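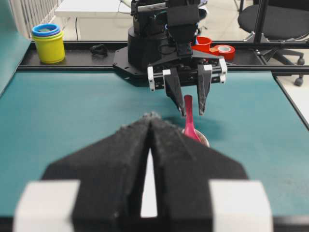 ### 4.2 Spoons, bowls and the boring middle bit

I'll admit I went into the Jarnitz kitchen study expecting the spoon to be the easy part. We'd already had both arms folding tea towels at Dander (badly, but still!), and scooping felt like a step down. A toddler can do it, after all. So we wrote the task as plainly as we could: hold a spoon, bring it to a bowl, get something out of the bowl. Each of the 4 spoons in the set got 66 tries, with an operator driving the arms, and then we let the learned policy have a go on its own.

The grip is where most of my worry sits. A spoon handle is thin and slippery, and two straight fingers pinch it along a narrow line, so any push on the far end wants to twist it round. People fix that without thinking, with a thumb or a little roll of the wrist. Our arms have no such trick, and I spent a good part of October watching handles turn (Fig. 3).
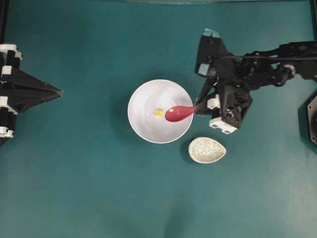 **Figure 3.** Red spoon held over the rim of the white bowl, with the yellow cube at the bottom.

A single cube is a mean target, I think. It can slide away from the tip, whereas small granules tend to heap up and forgive a poor angle. The policy lost the cube in 32 tries and mostly kept chasing it up the same side of the bowl, which was painful to watch. Would I let it serve peas at my table? Not yet, though I'd happily let it stir.

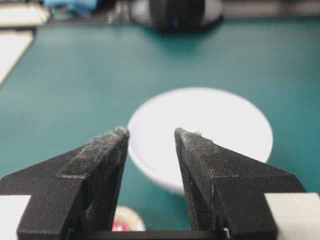 ### 4.3 Moving the bowl itself

Bowls brought a different sort of bother. You can pinch the rim or push the side, and we tried both, starting with the rim.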